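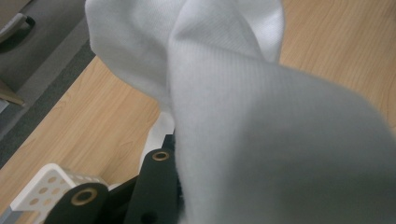
Laundry > Whites > Getting grey out of white T-shirts

5 min read

Grey whites. Everyone gets them. You buy a pack of white T-shirts, they look great for a month or two, then one morning you hold one next to a sheet of printer paper and it's the colour of old dishwater.

Quick version for people in a rush: long soak in oxygen bleach, hot wash on its own, half the powder you normally use, extra rinse, dry outside. Longer version below.

What you need

Oxygen bleach powder (the sort sold as stain remover, check it says sodium percarbonate on the back)
Ordinary biological washing powder, not liquid
A bucket or a clean sink
Rubber gloves
White vinegar, optional

Powder matters. Most liquids have no bleach in them at all, fine for darks, useless for this. I used the Gratent liquid for years and wondered why my vests looked like that.

Step 1. Sort properly

Whites only. Properly white. Not the cream one, not the pale grey marl, not the stripy one that's "mostly white". A single navy sock will undo the lot. Check inside sleeves and pillowcases for stowaways.

Read the care labels while you're at it. Cotton is fine. Cotton with a bit of polyester, also fine but don't expect miracles, polyester holds on to grey. Wool and silk – leave them out completely, oxygen bleach will wreck them. 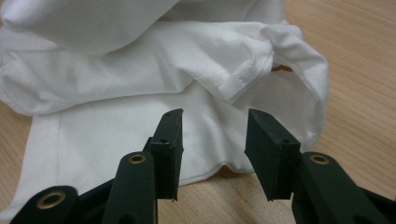

White cotton, crumpled and partly folded.

Step 2. Deal with the armpits first

Yellow patches are a different problem from overall grey. They're mostly deodorant and sweat. If you skip this bit the shirt comes out whiter and the patches look worse than before.

Mix a spoonful of the oxygen powder with enough warm water to make a paste. Turn the shirt inside out. Rub the paste in with an old toothbrush, leave it half an hour. Same for collars. Don't let the paste dry on.

Step 3. Soak

Bucket, hottest water the label allows. Dissolve the powder FIRST, stir it till you can't feel grit on the bottom, then put the shirts in. Undissolved grains sitting on cloth can leave weak spots. Dose is on the tub and they all vary so go by that.

Push everything under. It'll float back up. A plate on top works.

Leave for five hours minimum. Overnight is better. The water goes cold and that's ok, most of the work is done by then, but if you're around you can tip some out and top up with hot. Don't put a sealed lid on the bucket, it gives off gas and needs to breathe.

The water may well go a revolting beige. Good sign.

Never mix oxygen bleach with chlorine bleach or vinegar. Seperate jobs, separate times.

Step 4. Wash

Wring out, straight into the machine. 60 degrees if the label says yes, 40 if not. Half a load at most – the drum needs room so dirt gets carried off and not just passed round.

Half your normal powder. I know. But too much detergent is a big reason things go grey in the first place, it doesn't rinse away and then it grabs dirt. Soft water area, even less. Hard water area, normal dose and add a softening tablet, limescale does the same thing to the fibres.

No fabric conditioner. It coats everything.

Extra rinse on. If your machine has no button for it, just run a rinse and spin after. On my old Scanlon it was programme 13, no idea what yours is. Splash of vinegar in the conditioner drawer for that last rinse if towels feel stiff. Not every wash, it's not kind to rubber seals.

Step 5. Dry

Outside if you can. Sun really does help and August is perfect for it. Hang shirts from the hem, not the shoulders, saves you those little peg horns. Tumble drying is fine but make sure any marks are gone first as heat sets them. Still marked? Back in the bucket.

Still grey?

Do the soak again. Two rounds fixes most things. After that it's probably dye from another wash, so try a colour run remover, Prolteck do a sachet one that's decent on pink.

And clean the machine! Empty drum, hottest cycle, scoop of the oxygen powder. Wipe the door seal, pull out the drawer and scrub behind it. Filter too. Mine was grim.

Some shirts are just finished. Thin, baggy at the neck, see-through. Dusters.

Keeping them white

Wash whites after one or two wears even if they look clean. Don't leave them damp in a heap. Let deodorant dry before you get dressed. Spoonful of oxygen powder in every white wash, which means you hardly ever need the bucket.

Reader Aba Mahama wrote in to ask about mattress protectors. Hers is a Restden with a waterproof backing. Same soak but lukewarm only, and no tumble drying unless the label says so, the backing can crack. Skip the spin above 800 as well, waterproof things trap water and the machine will jump across the kitchen.

Next one will be on towels, when I get round to it.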